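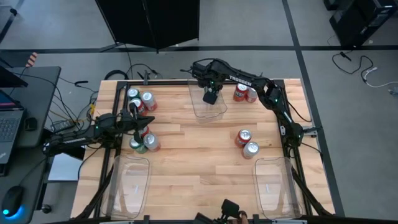 OK start with the sorting talk, dont rush it. Household recycling, why the bins go wrong, what we changed on the Brusberg estate. 527 homes. Most people think the trouble is laziness. Mostly it's the lids, the stickers, the walk to the bin room in the rain. Ask the room: who has stood over a yogurt pot and guessed? Wait for hands. Then drinks cans and see-through bins, like on the table there. Clear sides, you see what's already gone in, you copy it. That was Bogdan's idea for the bin room and it cost us next to nothing.

Next. The old stickers. Read one out loud, the long one. "Mixed dry recyclables excluding film." Pause. Who talks like that.

New stickers: CANS. PAPER. BOTTLES. Big letters, no logo. Szymon Baran drew them on his lunch break, thank him here, he's in the second row I think.

Numbers, keep it short:
- 141 rejected loads the year before
- 30 the year after
- same trucks, same crew
Someone will ask about the weather or the holidays. Say we compared full years, move on.

Story about Mrs. on the fourth floor and the cat litter. Only if time. Skip if past 20 to.

What didnt work. The leaflet. Spent most of the October money on it, went straight in the bins (the wrong bin, pause for laugh). Also the text reminders, people blocked the number by the second Friday. Own up to this, dont mumble it.

Cans again: rinse or no rinse? Quick rinse, don't waste hot water, don't crush unless your hauler asks. Ours didn't ask. Check with yours.

Glass is the hard one. Noise complaints from the ground floor. We moved the bottle bank 4 yards and put a rubber mat under it, complaints dropped off. Wojciech Zalewska has teh floor plan if anybody wants it, table by the coffee.

Finish on: walk your own bin room before you print anything. Take a neighbor along. Questions.

Home | Talks | Notes | Past Events | Contact
Contact: Brusberg Residents Group. All rights reserved. Back to top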